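GRURKOW HOUSEWARES OPENS AUTUMN TABLE COLLECTION TO THE PUBLIC

Printed cloths, small plates and table decorations can be seen from October in the Treder showroom

GRURKOW, October. The household goods company Herkex announced today that its autumn collection of table textiles and small decorations will be open to visitors in the showroom on Treder Street. The collection has the name Sulemana and was prepared by the home department of the company under the direction of Giuliana Betancur. It is meant for people who have a small table at home and want to change its look without buying new furniture.

The main article of the collection is a white tablecloth with a print of gray ferns and leafy sprigs, and between them dots in a peach-orange tone. The print was chosen after a long discussion in the department. The first proposal had darker leaves and a green ground, but it was found too heavy for a room where the walls already have a pattern.

"Many of our customers live in apartments with patterned wallpaper, often in beige and brown, and they do not plan to take it down," said Giuliana Betancur, head of the home department. "We wanted a cloth that can be together with such a wall. For this reason we did all our tests in front of a damask wallpaper and never in front of a white one."
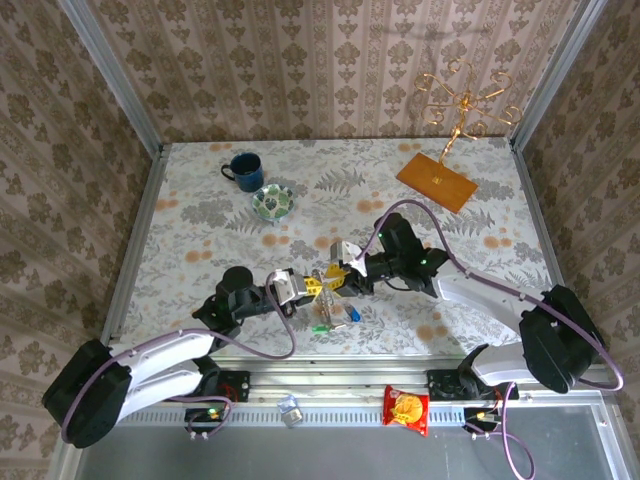 The company has made 400 cloths for the first delivery. They are sold in one size, for a table of two to four persons, and can be washed in a machine with other light-colored laundry. Ironing is recommended from the back side. A larger size is under preparation and the price of it will be announced separately.

With the cloth, Herkex offers small plates with a green leaf pattern and a pale green rim, and mugs in dark navy blue. The mugs are from the permanent program of the company and were not changed. According to Adom Kyei, who is responsible for purchasing, the dark color was kept because customers asked for it again and again, also in the summer months when lighter dishes are usually sold better.

The decorative part of the collection is small this year. It includes a gold-colored metal stand with scroll arms on an orange wooden base, and a pinwheel with yellow and silver vanes. The pinwheel was at first planned only for the children's corner of the showroom. Visitors of a preview evening asked where they can buy it, and the company decided to add it to the price list.

"I was against the pinwheel in the beginning, I must say it openly," said Adom Kyei. "For me it belonged to a garden. Now I have one at home on the kitchen table, and my daughter does not allow me to put it away."

On Sunday the showroom will also hold a free afternoon workshop about small things on the table and in the drawer. It is led by Araba Arthur and Afia Ackah, who have been teaching simple home crafts in Grurkow for several years. The participants will learn how to keep keys, caps, clips and other little metal and plastic pieces in order, and how to make a hanging ornament from split rings and a ribbon.
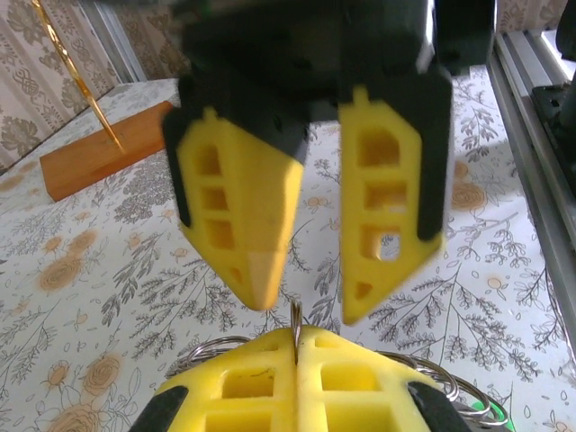

There are 50 places in the workshop. The materials are given by Herkex and the finished ornament can be taken home. It is not necessary to bring tools, but persons with short fingernails may find it helpful to have a thin coin with them for opening the rings. Children from the age of eight can take part together with an adult.

"People think that they need a big box for the small things, and then everything is mixed in the big box," said Araba Arthur. "We begin with one ring for one kind of thing. It takes a little patience, especially with new rings, they are quite hard to open."

The showroom on Treder Street was renovated in the spring and has now about 873 square feet for visitors. Kwame Ayaaba, the manager of the showroom, informs that the entrance from the courtyard is without stairs and that strollers can be left near the cash desk. Coffee and tea will be served during the whole first week.

The Sulemana collection will stay in the showroom until the end of the season. Orders are taken at the cash desk and can be picked up there or sent inside the city without extra cost. Registration for the workshop is possible in the showroom in person.

Contact for the press: Kwame Ayaaba, Herkex showroom, Treder Street, Grurkow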